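The lid problem, and other things I did in March

Mar 24, 2026

I have spent most of this month putting lids on saucepans and taking them off again. If you'd told me at school that this was a job I'd have asked where to sign, and I still more or less feel that way, though my shoulders would like a word.

For anyone new: I collect demonstrations. A person (me, usually, or Kittipong Suksawat when I've begged enough) guides the robot through some ordinary kitchen job, we record everything it saw and every move it made, and then we do it again with the pan somewhere else. And again. Eventually there's a big enough heap of these that the learning people can train a policy on it and we find out what we got wrong. The current heap is called Grendulis, for reasons that were funny in a meeting, and it's all stovetop work: lids, pans, moving a pan from one burner to another.

Before this one I'd done drawers for a long time. Drawers are lovely. A drawer goes out and it goes in. I thought lids would be much the same with a bit of up and down added, and I said so out loud, which Kittipong has written on the whiteboard.

The trouble is glass. Have a look at what the wrist camera gets when it's hanging over the hob. 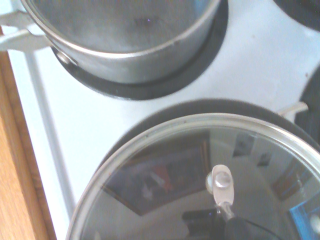
Skamwood Kitchen Tasks Group

See the lid? Half of it is the room. There's a picture frame in there and a door frame, and a patch of bright blue in the corner, and the knob is see-through as well, so the one bit you'd want the robot to aim for is a pale blob with light coming through it. The open pan next to it is dead easy by comparison. Nice plain grey inside, big shiny rim, handle pointing off to the left, no mysteries.

My first instinct was to get rid of the reflections. I got as far as pricing up a big cloth screen from Turkmont before somebody sensible asked whether people at home would be cooking inside a cloth screen. Fair enough. So we leave the walls as they are and vary things instead. Blinds up, blinds down, big light on, big light off, pans swapped about, clear knob one day and a black handle the next. The idea is that the reflections change so much from one go to the next that the only thing worth learning is the lid itself. I'm fairly hopeful about this but I was hopeful about drawers-with-extra-steps too, so.

The counts, because my mum reads this and likes a number: 422 episodes recorded, 283 kept. The other 139 went in the bin and I can tell you why for nearly all of them. Lots were me being slow. If I stop halfway to think, the recording has a long pause in it, and a policy trained on enough of those will also stop halfway to think, only it won't be thinking about anything. Quite a few were dropped lids (sorry to the people downstairs). And 16 of them were perfect, really gorgeous, smooth as you like, and I'd forgotten to reset the pan, so they were all the same episode. I went and had a biscuit after that.

One thing I go back and forth on is whether to keep the clumsy ones. Say the fingers come down a bit to the side of the handle, nudge it, back up and come in again. It isn't pretty, but it's a recovery, and the robot is going to miss now and then whatever we do. Arriaga, the last set we made, had hardly any of those in it and the policy was brilliant right up to the moment it was a thumb's width out, and then it just kept closing on air. So for Grendulis I keep a near miss if I got myself out of it without stopping. If I had to let go of everything and have a think, it's out.

The side view is what I use to judge that, by the way. The wrist camera is useless for working out how high the fingers are over a lid, but from the side you can see the gap.

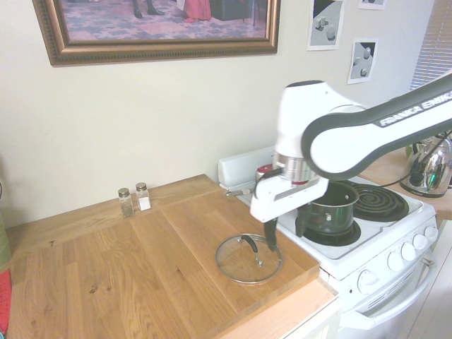
What I'd tell you if you're starting your own

Move things more than feels necessary. My hands put a pan back in the same place every single time unless I make them do otherwise, so I now have 42 starting layouts on cards, shuffled, and I do whatever the card says even when it's awkward. Especially the ones with the long handle running back towards the wall, which I hate.

Do the boring resets properly. It's most of the day and you might as well put the radio on.

Watch your own recordings back the same afternoon. I left mine for a week in the first batch and couldn't remember why I'd done half of it, and there was one whole run where I seemed to be avoiding the front-left burner for no reason I can give you.

And swap operators if you can! Kittipong comes in high and drops straight down on a handle, and I sort of sidle up to it. We argued over whose way was right and then kept both, and I'd like to get a third person's in there before June, when the set gets frozen and I'm not allowed to touch it any more.

Next up is lids onto pans of a slightly different size, where it sits there wobbling and you can't tell if it's on. I've put the kettle down as a possible extra too, if there's time. It's shiny as anything, so I expect I'll be back here moaning about that one before long.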